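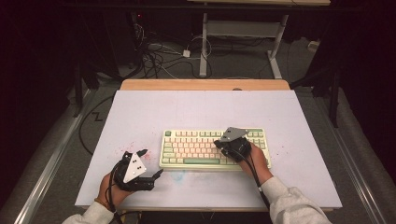
Demonstration gathering is the part of robot learning in which people carry out a task so that a learning system can later copy it. In the Mtshali collection, kept at Pundstead, the person does not steer a robot from a distance. A gripper is worn on each hand, and the work is done directly on the table with its jaws. Each gripper carries a plate with small dots, from which its position is computed.

Tasks

The collection covers small desk tasks, among them the handling of a computer keyboard. One attempt is called an episode. An episode begins with both hands over the board and ends when the operator says the closing word – older episodes, made before July, have no closing word and must be trimmed by hand.

Size and selection

The collection holds 3,856 episodes, of which 3,109 are released for training. The rest were set aside, mostly for the reason that a marker plate was hidden too long from the camera. The rules of selection were written by Beatrice Kimaro and are known as the Fudgate rules. A new task is accepted only when it has 100 usable episodes.

See also

Derkmont format
Hand-held gripper
Imitation learning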